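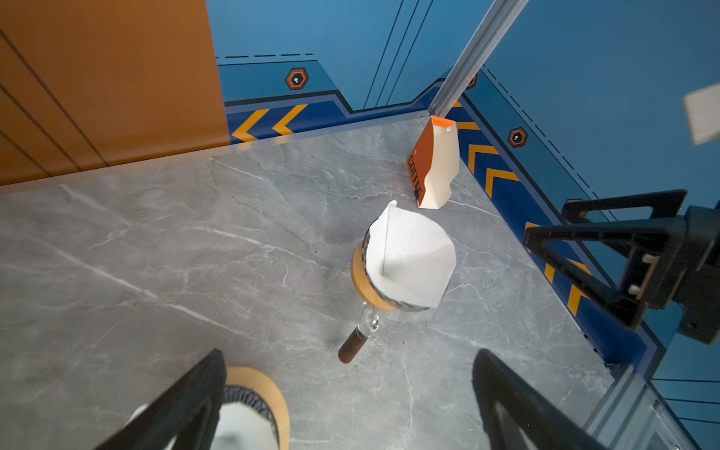 Pour-over on the marble tabletop

Questions I get about ransom emails

I'm Babita Goel and I look after websites for small shops. These are the things people write to me about most, so I've put my answers in one place.

I got an email saying my site was hacked and I have to pay. Is it real?
Usually no! Most of these go out in bulk to every address a scraper can find. Mine asked for $2000 and quoted a password I'd dropped years ago (from an old forum leak, I'm pretty sure). If the sender can't show you a file or a record that only your site would have, I'd treat it as a bluff. Change the password anyway.

What if they do show me something real?
Then stop and call your host before you touch anything. Don't delete the email, and don't start wiping folders, tempting as it is. One shop I help had 584 customer records pasted into the message, and the server logs told us which plugin they came through. We'd have lost all that if the owner had reinstalled first.

Should I just pay? They only want $500.
I wouldn't. You're buying a promise from somebody who is already robbing you, and a copy of a file costs them nothing to keep. Talk to the police and, if customer data is involved, a lawyer.

Do I have to tell my customers?
Depends where you are and what was taken. I'm not a lawyer, so please ask one. Me, I'd want to know if it was my address in there.

How do you do your own backups?
Every night to Bisik, plus a drive in a drawer that I swap by hand. I keep 8 copies and test one in August, when work is slow. Test yours too, whenever suits you.

Which password manager do you use?
I was on Ivel for ages and moved to Gener when my phone changed. Either one beats a notebook full of the same word with a different number on the end.

Can I forward you a suspicious email?
Sure, use the contact form and paste the text in. No attachments please!

Last updated 27 June 2018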